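Session 6: Working with clients after hair loss

These notes go with the Thursday practical. Bring them with you, along with your consultation cards.

## Before the client arrives

Book a private room or the screened chair at the back. Allow 60 minutes for a first visit. Clients losing hair through treatment tire easily, and a rushed fitting usually means a second one. Put the mirror on its side table and let the client decide when to use it.

## Consultation

Ask open questions and write down the answers in the client's own words. You need to know:

- whether hair loss has started, and how much has gone
- any soreness, broken skin or known allergies
- how the client wore their hair before
- what they will be doing in the wig (work, school run, sport)

Do not guess at regrowth. If asked, tell the client to speak to their nurse or doctor.

## Measuring

Take the circumference first, then front to nape, then ear to ear over the top. Measure twice. A Jindano cap comes in three sizes and the tabs at the nape will take up a little slack. Wongsuwan caps have no tabs, so go by the larger reading.

## Washing synthetic wigs

Use cool water and a small amount of wig shampoo. Dip and press. Do not rub or wring. Rinse until the water runs clear, then press in a towel and leave to dry on a stand away from heat. Wash after six to eight wears, sooner in hot weather. 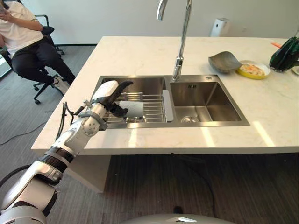
*Double sink with a rack over the left basin and a folded white cloth.*

Human hair wigs need conditioner from mid-length to ends only. Keep it off the knots, as it can loosen them.

## Aftercare

Offer a follow-up at 2 weeks. Most problems at that stage are slipping or itching, and a cotton liner often sorts out both. The Voltdale branch lends liners for up to 6 days.

## For next time

Read the Inditeck fibre sheet and fill in one practice consultation card. Mark any question you found hard to ask. Cards are handed back at the start of the session.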